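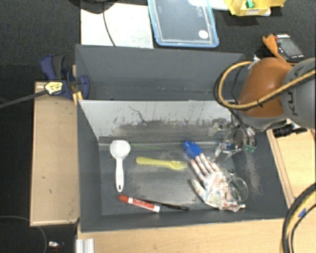
Home Explore Topics Sign in

Emiko Hosoda
January 7, 2019

Okay, I finally did it. I baked a loaf of sourdough rye I'm proud of and I need to talk about it! Thread.

I started feeding this starter last February. It's called Jurkell (long story, my brother names everything). For months it smelled like nail polish remover and did nothing.

What changed: I quit measuring flour by the scoop and bought a scale. My old "cup" was all over the place depending on how hard I packed it. I was making a different dough every time and blaming the yeast, poor Jurkell.

Second thing - whole rye drinks SO much water. If your dough feels like wet cement, you're doing fine. Don't add flour. Wet your hands and keep going.

I baked it in a loaf pan, 3 hours after shaping, once the top had little pinholes all over. I used to wait for it to double and it always collapsed on me.

Then the hard part: wait a full day before cutting. I know!! But my last one was gummy and I'm sure it was me being greedy with the knife.

The crumb is dense and a little sweet and so good with butter and radishes. I had it for lunch and then again for dinner.

Next up is caraway - send me your ratios, please, I want to try them all.

More from Emiko Hosoda
Pickled radishes, two ways
What I do with leftover starter
My very flat first loaf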